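4.2 Linen on the wards, and why it kept coming up

We had not planned to write very much about bed linen. Our interview guide for the Pullside study had one question on it, tucked between the questions about mealtimes and the questions about noise, and we expected a sentence or two in reply from most people before moving along to the things we thought we had come to learn. Instead it was the question that made people put down their tea. Of the 31 care workers we spoke with across the two homes, Skosau and Nasusby, almost every one had something to tell us about sheets, and several of them came back to the subject later in the conversation without any nudging from us at all.

Some of this was plain practical talk, and we were glad to have it. The older part of Skosau has narrow rooms, with the bed pushed against the wall on one long side, and a worker making it up alone has to kneel on the mattress or pull the whole frame out (the wheels on those beds are stiff, as we found when we tried one for ourselves). At Nasusby the rooms are wider, but the linen room is at the far end of the building, and workers there talked mostly about walking. One woman on the early shift told us she carries sheets for three rooms at a time over her shoulder, and that she has a way of folding them so that the top one always opens toward the foot of the bed. She was rather proud of it, and we think she had every right to be.

But a good deal of what we heard was about something harder to put into a table. Workers described the folded sheet as a kind of signature. They could tell who had been on the shift before them by the corners, by how far down the top sheet was turned, and by whether the pillowcase opening faced the door or the window. "I know who I'm working after before I've read the notes," one man said. Newer staff at both homes told us they had learned their corners by watching, most often from whichever colleague they happened to be paired with in the first weeks, and that they went on doing it that way long after moving to a different shift. When we asked whether there was a written procedure, people generally believed there was one, and then could not say where it was kept. We did find the Nasusby copy in the end, in a binder behind the laundry schedules, last revised on 7/16/19.

Residents noticed these things too, and perhaps more than the workers supposed. We spoke with 13 residents, most of them in their own rooms and in their own good time, and it was a real pleasure to be told in such detail what a well-made bed ought to feel like. Several had kept house for large families and held firm views on starch. One had worked in a hotel laundry as a young woman and remembered pressing 200 sheets on a busy day in January, when the windows steamed over so thickly that you could not see the yard. For her, a loosely tucked sheet was a small daily discomfort she had decided not to mention to anyone, and she asked us, very kindly, not to mention it either until our visit was over.

It would be easy to treat all this as color, the sort of thing that gets trimmed when a paper runs long. We would like to argue for keeping it in. Economou's laundry survey, which covered 900 beds in homes much like these, recorded how often linen was changed and how much was lost or worn out in a year, and those are useful things to know. The survey had no place to record who had taught whom to fold, or what a resident had quietly put up with. Handling cloth is work done close to the body, learned by hand and judged by touch, and a good part of its quality slips past a form that asks only how many and how often (Figure 3).
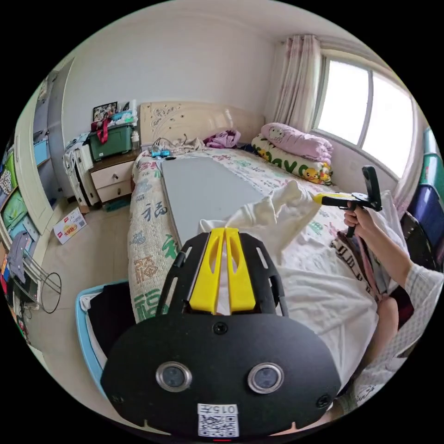
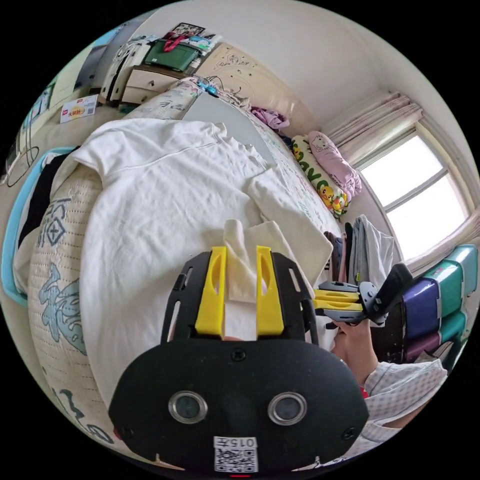

Figure 3. White cloth being handled, two views.

We return to the question of teaching in Section 5, where the pairing of new and experienced workers is taken up alongside the shift records from both homes.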